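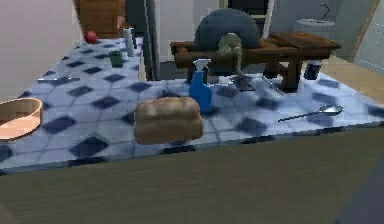
Figure 1. Simulated kitchen counter used for the clearing and sorting tasks.

Can a Machine Clear the Counter? Household Chores in Simulation
Final Project Report
Prepared by Wilfredo Tolentino and Fletcher Hinds
Tulbridge College, Applied Automation Program

1. Purpose

This report presents the findings of a two-person student project on whether current robot control software can carry out ordinary kitchen chores without human help. The project began in January and was limited to simulation. No physical robot was purchased or operated.

2. Background

Machines have washed clothes and dishes for decades, but a person still loads them. Work between the appliances, such as putting food away or wiping a surface, remains almost entirely manual. The same is true on the shop floor, where a fixed arm may repeat one motion all day but staff still tidy the bench at the end of a shift. The authors chose counter clearing as a test because it calls for recognition, grasping and a decision on where each item belongs.

3. Method

All trials were run in Prarum, the simulator licensed by the program. The control software, Brandero, was used with its default settings. The counter in Figure 1 holds goods of very different shapes, among them a loaf of bread, a blue spray bottle, a knife, a spoon and a red apple. The bottle stands close behind the loaf, and the patterned tile gives the vision software a busy background against which to find thin cutlery.

Each trial consisted of one written instruction, for example "put the apple in the bowl" or "move the spoon beside the mug". A trial was scored as complete if the correct item came to rest in the correct place and nothing else was knocked over. The authors scored every trial separately and settled differences by replaying the recording.

4. Results

The software completed 2,122 trials over the course of the project. A further 109 were stopped early when the simulated arm reached a position from which it could not recover. These are treated as failures in the discussion below.

Performance was strongest with the apple and the bread. Cutlery was the weakest category. The gripper often closed above the spoon handle or pushed the spoon along the tile without lifting it. Instructions involving the spray bottle produced mixed results, and the loaf was frequently disturbed when the arm approached from the front.

5. Discussion

The authors conclude that single, clearly worded chores are within reach of present software under simulated conditions. A full counter is a harder matter. When two instructions were joined, the second was often begun before the first was finished.

Food safety was not considered. A household would expect a cleaning product to be stored away from bread, and the software showed no sign of applying such a rule unless told to do so.

6. Recommendations

Future students should repeat the cutlery trials with a narrower gripper model and a plain counter surface. The Siddiqui Laboratory has agreed to review the scoring sheets before any work with a physical arm is proposed. Recordings and instruction lists have been filed with the program office.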